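[Hileck-list] Re: Shelf life of home-stored dry goods and cans

Prev by date | Next by date | Thread index | List home

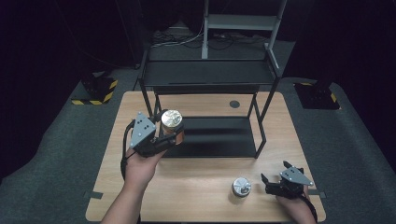 Two cylindrical objects over the table, one silver and one copper-orange with a silver lid.

On Sunday Vilho Honkanen wrote:

> I have started putting food by in the basement and would like to hear
> how other people keep track of it. At the moment I have one set of
> shelves along the north wall and no system at all. Last week I found
> tomatoes at the back that were older than my truck payments.
>
> Two questions. Do you go by the printed date or by the day you bought
> it? And does anyone still write on the lids? My marker rubs off.
>
> Vilho

Vilho,

I go by the day I bought it. The printed date is mostly about quality, and the makers all set it differently, so if you sort by it you end up with a shelf in no particular order. I write month and year and leave it at that.

On the marker question, wipe the lid with rubbing alcohol first and let it dry. There is a film on some of them that ink won't stick to. If that still fails, use masking tape on the side. Freezer tape is better but it costs more, and in a basement you don't need it.

For order, new cans go in at the back and you take from the front. That works as long as the shelf is only one kind deep. Once you have beans behind peaches you will forget the beans. I gave up on deep shelves when we moved to Istombridge and cut mine down to three cans front to back. It lost me some room but I stopped throwing things out.

Tomatoes and anything else with acid I use within a year and a half. Plain beans, corn and meat go a good deal longer if the basement stays cool and dry. Anything bulging, leaking or badly dented on a seam goes in the trash, and don't taste it to find out. Same for a can that spurts when you open it.

I keep the list in a spiral notebook hung on a nail. One page per kind of food, a mark for each can in, a line through it for each can out. My last full count was 379 cans, and that took most of an evening. My brother-in-law has 707 and keeps his on a computer, which is fine until he forgets to type in what he ate. The notebook is right there at the stairs so it gets used.

Rice and flour are a separate matter. I had trouble with moths two winters ago - they came in with a bag of birdseed, I think - and since then all of it goes in the freezer for four days before it goes in a bucket. Ruggiero used to sell a good gasket lid but the last ones I got were thin and cracked at the rim. The Pretum ones have held up so far. I would not pay for the oxygen packets for flour you mean to use by spring.

One more thing about the shelves. Check what yours are rated for before you fill them. Mine say 300 pounds a shelf, evenly loaded, and I bolted them to the studs anyway. Keep the bottom shelf a few inches off the concrete or the lower cans will rust.

If there is interest I can type up my page headings and send them to the list.

_______________________________________________
Hileck-list mailing list
Reply to list | Reply to sender | Archive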